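**Garden railway points – screw terminals or plugs?**

**trerkar_halt:** Hello all, I'm rewiring the points on my garden line before December and dithering over connectors. The Corrigan shed layout has used screw terminals for years and I do love them, bless them. 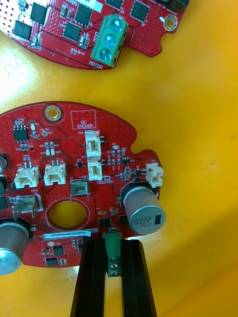 **mossy_sidings:** Screws every time for me, as cold fingers and tiny plugs don't mix! A green block like the one by the "MOTOR" lettering, with its three screws in a row, is just what I'd fit – you can swap a wire without hunting for a crimp tool.

**vetora_vic:** I'll have to disagree, my dear. I had 20 screw joints work loose in one winter, and I've used plugs ever since.

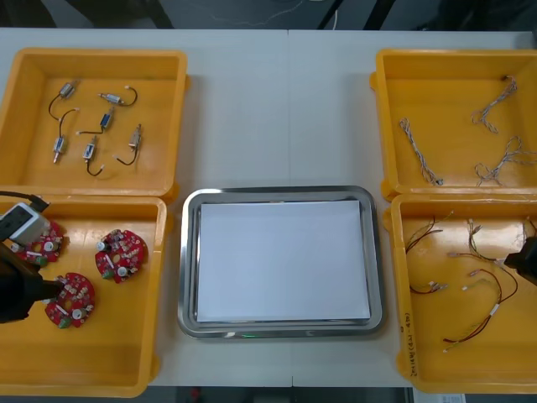

They cost more, I grant you, but I can lift a whole board indoors with a cup of tea going.

**trerkar_halt:** Oh dear, now I'm torn again. Perhaps plugs for the far loop, then.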